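A thread on the old end of Route 7 in Walar. I have wanted to write this for a long time. It will be slow, please be patient with me.

First, what is known. Today Route 7 ends at the traffic circle on the west side of Walar, where it meets Route 30. Every sign agrees, every modern map agrees. The question is where it ended before the circle was built.

The usual answer is "at the ferry landing." You can find this in the small town history by Consolacion Sison, and most web pages copy it from her. I like her book very much. But she gives no source for this sentence.

The oldest state map I own that shows numbers at all is from 1931. On it the 7 is printed beside the road well before Walar, and then the line goes into the town dot and you cannot see what happens inside. So it does not help.

The 1936 county sheet is better. It has a town inset. In the inset the 7 follows Gollen Street down to Yazdani Street and stops there. Yazdani Street is 2 blocks from the landing. Not at the landing.

Is this a drawing mistake? It is possible. On the same sheet Route 8 is drawn on the wrong side of the creek, so I do not trust the draftsman completely.

Bahman Asadi wrote to me that the last two blocks were city property and the state did not maintain them. He thinks the number officially stopped at the limit of state maintenance, and drivers just continued to the boat. I find this convincing but I could not yet see the paper which says it.

Against this: the 1938 log of state roads gives a length for the Walar section. I measured on a modern map, along the old streets, and the length in the log reaches the water. If you stop at Yazdani Street you are short by almost exactly two blocks.

So we have a map that says one thing and a log that says another thing, only two years apart. My guess is that the state took over the last blocks in between. It is only a guess.

Now Route 30, since people always ask. It came to Walar in 1940 and it used Gollen Street also, together with the 7, until the bypass was finished. I have seen one photograph with both shields on one post. The 30 is on top.

The bypass opened in March 1952. The 30 moved to it immediately. The 7 did not move, and for some years it had no meeting with the 30 at all, except the crossing north of Dreltis, where there was no sign for it. I cannot explain this and I would be happy if somebody can.

Then the ferry closed, and the 7 was cut back to the new circle. The old part became "Business 7" on the oil company maps. I do not find "Business 7" in any state document. I think the map companies invented it, or they copied it from each other.

Correction, 1/18/22: Houshang Khosravi tells me that the Business 7 sign did exist. His father remembers one near the grain elevator. I believe him, but please, if anybody has a photograph, send it. Even a bad one.

Another correction. I wrote before in a different thread that Gollen Street was one-way in this period. This was wrong. The one-way pair came with the new signals, later. Thank you to Hooman Mousavi, who has the newspaper cutting.

What can you still see today? Not much. There are around 30 meters of old concrete beyond the last house, with the joints across it, and then grass. At Yazdani Street there is a low stone post with no text left on it. I used to think it was a route marker. Now I think it is just a post.

What I need next: the 1937 county sheet, if it was ever printed. The library at Dreltis has 1936 and 1939 and nothing between. Định Vũ will ask at the state archive for me when he goes there.

When I have the missing sheet I want to put all the Walar insets next to each other, in order of year, and look at the end of Gollen Street in each one. On the table it does not work, I always lose my place. The wall is better. At the moment the black fabric is hanging there with the big letters on it, the yellow E and the light blue U, and the small clips hold the cloth very well along its folds, so I think they can hold some paper maps too. 1936 on the left, then the gap, then 1939. I will post the comparison in this same thread.
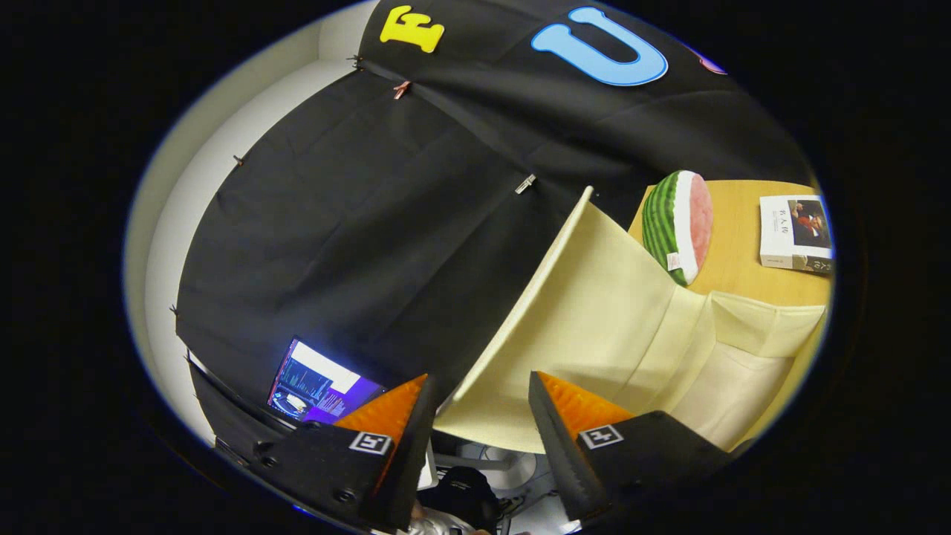
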